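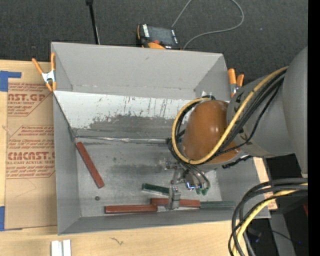 *Viltmont sloped-back bin, gray, on a light wooden tabletop, with slim bars in reddish-brown and green. Shown in used condition.*

# Viltmont Sloped-Back Bin, Gray

Manufacturer: Gakex
Product line: Viltmont
Page last revised: April 27, 2022

The Viltmont is an open-top bin for small and medium loose parts. It has high walls at the back and a low wall at the front, with a sloped panel running across the interior below the back wall. Parts dropped against the back slide down the panel to the flat floor, where they can be reached over the front wall. The bin is used on a tabletop and needs no mounting hardware.

## Specifications

| Item | Value |
|---|---|
| Inside width | 20 in |
| Inside depth, front to back | 12 in |
| Body color | Gray |
| Panel color | White |
| Top | Open, no lid |
| Front wall | Low, fixed |
| Panel angle | Fixed |
| Dividers | None supplied |

Dimensions are taken at floor level. Measure the longest part before ordering. A part longer than the inside depth will lie across the bin or at an angle, and parts close to the inside width tend to wedge in the corners.

## Suitable contents

The bin is intended for rigid parts that can be piled without damage: short bar stock, spacers, blocks, cut lengths and similar pieces. Slim rectangular bars are a typical load. They come to rest in any direction on the floor, including flat along the front wall, and the low wall leaves enough room to pick them up by the middle or by one end.

Very small items are a poor fit. Washers, short screws and loose caps are hard to see against a gray floor once it has darkened with use. Check the floor when the bin looks empty. For parts of this size, use the shallow Dosten tray, which has a light floor and no panel.

Liquids, powders and oily parts should not be stored in the bin. The seam at the foot of the slope is closed with a strip but is not rated as watertight.

## Panel and seam strip

The upper face of the panel is white and will show wear before the rest of the bin does. Thin dark scratches and small chips are normal on a panel in regular use. Heavier wear starts at the lower edge, where parts change direction, and appears as an irregular darker gray patch.

Gakex tests the panel finish with 2,000 drops of a standard test part from the top of the back wall. The test measures loss of finish at the lower edge only. Sharp or unfinished parts will shorten the life of the surface, and no figure is given for them.

The seam strip is silvery and runs the width of the bin between the slope and the floor. It can wrinkle after repeated contact with parts. Wrinkling by itself is not a reason to replace it. Replace the strip if:

- an end has lifted
- a part edge catches on it
- there is an open gap between panel and floor

To replace it, empty the bin, peel off the old strip from one end, and wipe the seam with a dry cloth. Lay the new strip from the left corner to the right and press it flat as you go. Do not stretch it -- a stretched strip pulls back at the corners.

## Placement

Set the bin on a level surface with the low wall facing the user. The whole base should be supported. On finished wood, a thin mat under the bin will prevent rub marks.

Leave clear space in front of and above the opening. The back and side walls can stand close to other equipment, but the back wall should not be used as a rest for hoses or tools.

## Cleaning

Brush out chips and dust, then wipe with a damp cloth and mild detergent. Dark smudges on the floor usually come from the parts and can be reduced with a nylon pad. Scouring powder and wire brushes will remove the finish. Pale areas where the finish has worn through do not affect use, but they will not clean back to gray.

## Accessories and replacement parts

- **Seam strip, silvery.** Cut to the inside width. Sold singly.
- **Panel, white.** Supplied with one seam strip.
- **Dong floor liner.** Soft insert that reduces noise and marking. It raises the floor slightly, which lowers the usable height of the front wall.
- **Part labels.** Roll of 500, for the outside of the front wall.

The Dong liner is not compatible with Viltmont bins made before June of last year, which have a shorter floor. Check the label on the underside for the build month before ordering one.

## Packing

Bins ship one per carton with the panel and strip fitted. Parts, bars and tools are not included.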